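Workshop notebook, Nov 15, 2019
Flerkport, build 300 and the save file mess 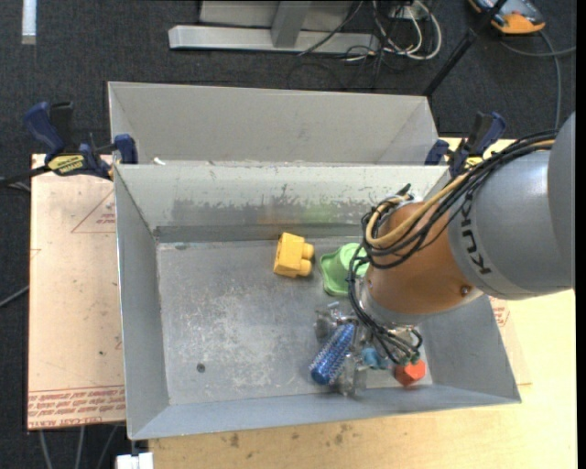 Why does the game forget which lanterns you lit when you reload in the lower town?
The lantern states were being saved by their order in the level, and the order changed when Lindsay split the lower town into two chunks. So lantern 7 in the old save is a completely different lantern now, or a crate, or nothing at all.

Took me most of the morning to get there. I was sure it was the autosave firing too early, and I'd already written half a grumpy message to Murray about it (deleted, sorry Murray, you never saw it). What tipped me off was loading one of Ximena's old saves from October and finding the chapel door lit up like a lantern. A glowing door! It looked kind of great and we should maybe keep it for something.

Fix so far: every lantern gets its own permanent ID when it's placed, and the save file stores that. Old saves get run through a lookup table on load. I built the table by hand for the lower town and the docks. The upper town I haven't touched, and I think Ashton moved stuff around up there last week, so ask before doing anything.

Save file size went up to 1,682 KB on the full playthrough save. Don't love it. Skallix (our packing tool, for whoever reads this after me) should squash it down but it chokes on the new block and gives me error 200 with no explanation. I wrote that tool's error codes myself and I can't remember what 200 is. Went looking in the source and the comment next to it says "bad one". Thanks, past me.

Other stuff while I was in there:

The fog in the harbor still pops when you turn fast. Tried a longer fade, looks better on the big monitor and worse on the laptop. Left it on the longer fade for now, Manaia can yell at me if she hates it.

Ferryman dialogue. He says his "come back after dark" line even when it's already dark. It's a flag that never gets cleared if you skip his first speech, and everybody skips his first speech because it's too long. Cleared the flag. Also cut two sentences out of the speech, with Ximena's okay, and she's rewriting the rest.

Footsteps on the wet planks are too loud again. I have no idea why, I turned those down in October and I have the note to prove it. Maybe the audio merge ate it? Check with Lindsay.

Played the McKinnon house start to finish after lunch with the new lantern code in. Saved in the attic, quit, loaded, all the lights came back where I left them. Did it again from the cellar and that was fine too. Third time I saved halfway down the stairs with the thing chasing me, and it loaded with the thing standing politely in the kitchen. So enemy positions have the same problem as the lanterns, I guess, or a cousin of it. It's scarier in the kitchen, if you ask me, but Murray wants it fixed and he's right that players will use it to cheat the chase.

For Fumatbridge (the next map, not the old test level with the same name, we really need to rename one of them) please place lanterns with the new tool only. If you copy and paste one the ID gets copied along with it and then two lanterns share a brain. I'll add a warning when I get a minute.

Still open:
Upper town lookup table, after I talk to Ashton
Error 200
Enemy positions on load, start with the stairs save, it's in the shared folder under "stairs bad"
Planks
Rename one of the Fumatbridges

Build is on the test machine with the lantern fix in and the fog change in. The ferryman fix missed it by about ten minutes, so don't report him again yet.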